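Prutov publishes handling rules for two-armed robots in laundry rooms

Prutov has released a set of working rules for two-armed robots that sort and load household laundry. The guide has 9 sections and applies from September to all Prutov test rooms and to partner sites run by Konimer.

The rules cover gripper force, cable routing, floor clearance and the distance a person must keep while the arms are powered. An operator with a stop button has to be present whenever a garment is being moved toward a machine.
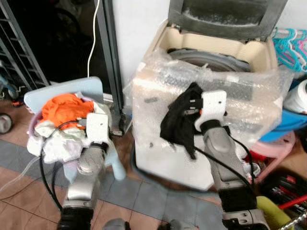
Arm speed is limited to 500 millimeters per second with an empty gripper, and lower when it is carrying cloth. Sites must also log every dropped item and every manual stop - including stops made by mistake.

"Most of this was already habit for our operators, but each site wrote it down differently," said Jamshid Amini, who led the drafting at Prutov. "Now a log from one room can be read in another."

The guide is free to download from the Prutov website. Comments from other labs and equipment makers are welcome and will be considered for the next edition.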